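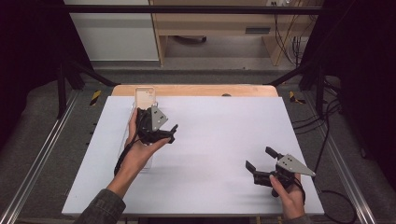
Weekly station check – handheld gripper table, Lokaritz workshop
Date: 2023-05-29
Filled in before the first task of the day.

1. Floor tape by the table is stuck flat, no lifted corners.
OK.

2. Cables on the carpet are out of the walking way.
NOT OK. The bundle on the right side needs a cover. I asked for this already in October.

3. Gripper cables have enough slack at the wrist.
OK, but please check again after changing the operator. A person with longer arms pulls more.

4. Fingers of both grippers open and close fully.
Left OK. Right is slow in the last 5 mm. Can be used today.

5. Screws of the triangular plates are tight.
OK.

6. Board lies flat and does not slide.
OK. Wiped with dry cloth only.

7. Crossbar and struts of the frame have no play.
OK.

8. Wall outlet and plugs not damaged, not warm after 14 minutes.
OK.

9. Operator takes a break after each 200 trials.
Not followed last week. One operator made 121 more without stopping and had a sore thumb.

Comments
Visitors from Gellton asked me if the machine can do household work yet. My answer for this table: a person still does the work, only with gripper fingers in place of own fingers. Picking up a solid box goes well. Thin and clear things are still difficult – the Areck arm, which learns from our trials, often closes beside them. Folding a towel it can do slowly, and I would not leave it alone with a glass.

To do: cable cover, spare finger pads for the right gripper.
Next check: same list, before work starts.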